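Ticket 336: hat stand tips when loaded
Product: Trultitz wire hat stand
Reported by: Sebastião Paiva, Irthorpe
Handled by: Ruairi Dunbar
Status: open

Fault: stand leans and falls within 5 seconds of a bucket hat being put on the dome. Stable with no hat.

14:22 Asked customer to retest on a flat table and check the base ring for rocking. No rocking found.
14:40 Advised lowering the hat crown-first so the brim hangs evenly all round. Still leans.
15:05 Suspect the diagonal rod is bent. Replacement requested from Cistness stores. Test layout with hat off the stand:

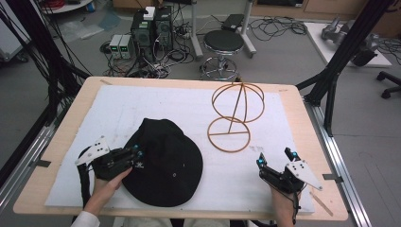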